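Home | Grippers | Service notes | FAQ | Contact

Kitora Hand Gripper: the jaw-drop fault, your questions

Last updated: October 28, 2018

What went wrong?
In August, two of our hand-held grippers let go of their loads halfway through a lift at the Flotalholm workshop. The jaws simply relaxed! No one was hurt, but a dropped part is a safety matter and we treat it as one.

Did you find the cause?
Yes, and it was a lovely bit of detective work. A spring clip behind the trigger creeps out of its groove with use. On the bench at Staltum we got the same fault after 600 squeezes on one unit and 1000 on another.

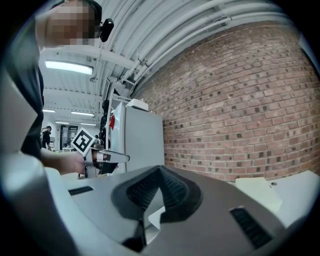
Issue 58

Does the marker on top of the gripper have anything to do with it?
No. The black-and-white square is only for tracking, and the fault is purely mechanical. Leave it where it is.

Can I keep using mine?
Please don't, until the clip has been changed. If the jaws feel soft or the trigger comes back slowly, set the tool down and tag it.

How hard is the repair?
Easy! Seidel makes the new clip with a deeper groove (we love this part), and it goes in with one small screwdriver. Squeeze the trigger a few times with nothing in the jaws before you pick anything up.

Related
Changing worn finger pads
Reading the trigger log
Storing your gripper between jobs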